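Home | Products | Newsroom | Investors | Contact

Print this page | E-mail this page

Drollatell Releases Thinner Recyclable Wrap for Commercial Kitchens 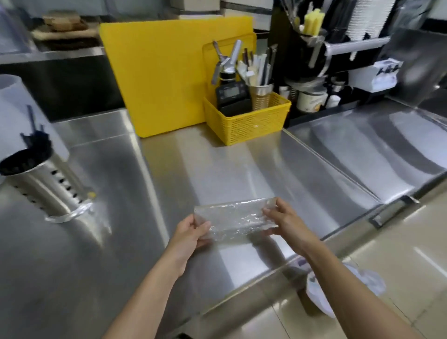 Film Replaces Multilayer Sheet in Three Product Lines

NOVTHORPE – Monday, July 15, 2019 – Drollatell, a maker of flexible food packaging, today announced the commercial release of Ferreira, a single-material polyethylene film for covering and wrapping prepared food. The film replaces the company's multilayer sheet in its pre-cut, roll and perforated-roll lines. Shipments to distributors began in June.

The earlier sheet combined polyethylene with a nylon core and an adhesive tie layer. The combination gave good puncture strength, but the layers could not be separated by the equipment in use at most film recyclers, and used sheet was sent to landfill. Ferreira is made from one polymer family throughout. It can be processed with other clean polyethylene film where a collection program exists.

"The nylon layer did one job, and it did it well," said Ľubica Ondrejka, director of materials development at Drollatell. "We needed the same resistance to tearing at the corner of a pan from a polyethylene blend. Most of the work went into the cooling step, where small changes in air temperature had a large effect on how the film stretched."

Test Results

Drollatell tested the film at its Novthorpe laboratory and in 97 working kitchens, including hospital, school and hotel sites. Kitchen staff used the film in place of their regular product and returned a weekly log of tears, failed seals and discarded sheets. The logs covered 2,766 shifts. Torn or discarded sheets were reported at a slightly lower rate than with the multilayer product. Failed seals on chilled steel pans were unchanged.

Seals on dry ceramic dishes were weaker during the first part of the trial. The company changed the cling additive and repeated that portion of the work with a smaller group of sites. The revised formula is the one now on sale.

The film is rated for cold storage, freezing and short-term room temperature use. It is not intended for contact with food in conventional ovens or under heat lamps.

Production

The film is produced on a rebuilt line at the company's Zamov plant. The line runs at a rated output of 780 kilograms per hour. Work on the line included a new die, a revised air ring and an in-line thickness gauge that corrects the die gap during a run. The plant employs 161 people, and no change in staffing is planned as a result of the conversion.

Edge trim from the Zamov line is ground and returned to the extruder. With the multilayer sheet, trim could be reused only in small amounts and the rest was sold as mixed scrap.

"Customers asked us two questions – whether the case price would change and whether the dispensers on their walls would still work," said Loretta Iwasaki, vice president of food service sales. "List prices are the same through the end of the year. The core size and the roll width are the same, so existing dispensers and cutters can stay where they are."

Availability

Ferreira film is available through current Drollatell distributors in pre-cut sheets, standard rolls and perforated rolls. Item numbers have changed, and a cross-reference table is included with the July price list. Orders placed under the old numbers will be filled from remaining multilayer stock until it runs out, then converted to the matching new item. Distributors that hold standing orders should confirm case counts with their account representative – the thinner film allows more sheets per case in the pre-cut line.

Technical data sheets and food-contact statements are available on request.

About Drollatell

Drollatell manufactures film, bags and liners for food service and food processing customers. The company has its head office and laboratory in Novthorpe and operates a production plant in Zamov.

Media contact: Drollatell Corporate Communications, Novthorpe

Print this page | E-mail this page

Recent Releases

Drollatell Completes Line Conversion at Zamov Plant
Updated Storage Guidelines for Roll Film Products
Loretta Iwasaki Named Vice President of Food Service Sales
Drollatell to Discontinue Colored Pan Liners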